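Drutham Seed Library, minutes of the autumn meeting
2021-09-11

Taken down by me, Erdal Duman, because I sat closest to the pad of paper again. If I got something wrong, tell me before the next one and I'll fix it.

We got going a bit late because the side door was stuck and everyone had to come through the kitchen. There were 17 of us by the time the coffee was ready, which is more than we've had since before the whole Zoom business, and it was lovely to hear people talking over each other in person. Mizanur Gazi ran the meeting. Apologies came in from the Mullow folks, who are all out picking apples and sent a bag of them along instead.

Last time's minutes

Read and accepted, with one change. I wrote that the purple pole beans had been "given away" when they had been swapped for the Debnath squash. Sorry! Fixed now.

Money

We have $3,760 in the account. That includes the spring plant sale and the grant for the shelving, and the shelving hasn't been bought yet, so please don't get excited. Mizanur wants to hold back $800 for a second dehumidifier in case the old one quits over the winter (it has started making a noise like a truck backing up). I thought that was a lot for a dehumidifier and said so. We went back and forth for a while, and then somebody pointed out what happened to the onion seed two years ago, and I gave in. Agreed, with me grumbling.

How the season went

Mixed, I would say. Tomatoes were great for almost everybody. The Zostetow paste tomato, which we only had one packet of to begin with, did so well in three different gardens that we can finally put it on the open list. Peppers were slow. Lettuce bolted the minute it got hot, and the few people who did save lettuce seed have been asked to hang on to it until we know whether it came from the plants that bolted first, because those are the ones we don't want to keep growing.

There was a long side conversation on squash crossing. If you grew two kinds of the same species and didn't tape the flowers, please don't turn the seed in. Eat the squash! We still have people bringing in mystery pumpkins and it throws everything off for years.

Sorting and storage

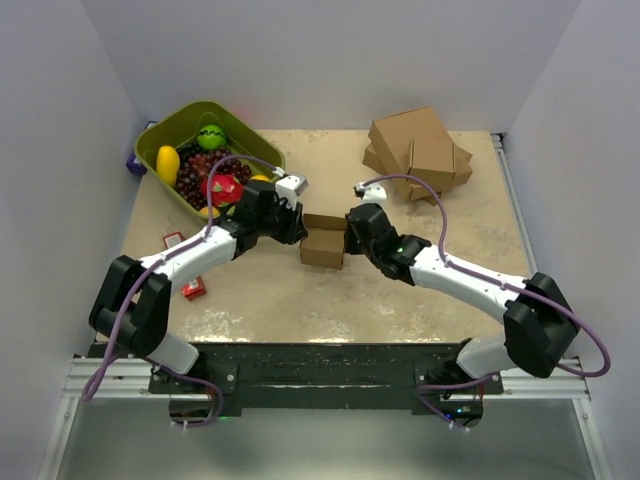 Seed turn-in opens as soon as people have things dry, and the same rules apply as last fall. Beans and peas should shatter when you hit them with a hammer, and if they squash, they need more time. Tomato seed has to be fermented and rinsed, please, no more smears on paper towels. For bringing it all in, a small plain brown cardboard box with an open top like that one is fine, and you can stand your envelopes up in it with the names facing forward so whoever is at the table can flip through them. Skip the plastic bags altogether. We lost a good batch of okra to a zip bag left in somebody's warm car and I'm still sore about it (it was my okra).

On labels, we want the variety, the year, the town where it was grown, and your name in pencil. Ink fades and marker bleeds through. Mizanur has printed a stack of blank labels and they're in the top drawer by the sink.

The jars also need checking. A few of the older lids have rust under the rim. I said I'd go through the bean shelf and Mizanur will take the flowers and herbs.

Germination tests

We didn't get to all of these last winter and it showed. People took home carrot seed that was plain dead. The idea now is that everyone who can spare a windowsill takes a few varieties home, rolls them up in damp paper, and writes down what sprouts. Anything that comes up poorly gets marked for thick sowing or goes in the compost. A sign-up sheet went around and came back mostly full, with a coffee ring on it.

Spring swap

It will be in March again, exact day to be settled once we hear back on the hall. There was a request for more table space and for the potatoes to be kept well away from everything else on account of the dirt. I'd like a kids' table with sunflowers and big easy seeds. People seemed to like that, so I guess I'm running it.

Other things

The sign on the cabinet still says "Seed Libary." Mizanur has the paint.

Whoever left a blue casserole dish, it's on top of the fridge.

We finished up with the Mullow apples and a pretty heated talk about whether garlic counts as seed. Not settled. It goes on the list for next time.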